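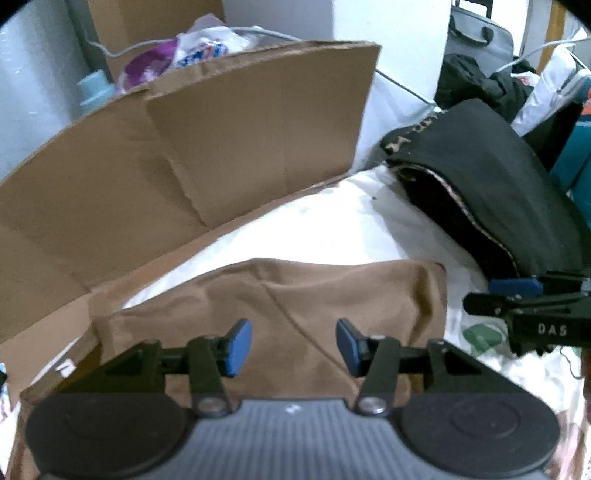 Friction and Grip: Handout 3
2 min read

Friction is the force that resists one surface sliding over another. For dry surfaces it depends on the materials in contact and on how firmly they are pressed together. Rubber is the usual choice where grip matters, as with the two blue fingertip pads that face each other across an open gap. Students should read the notes by Dr Wijaya before Friday and attempt question 2.

3 comments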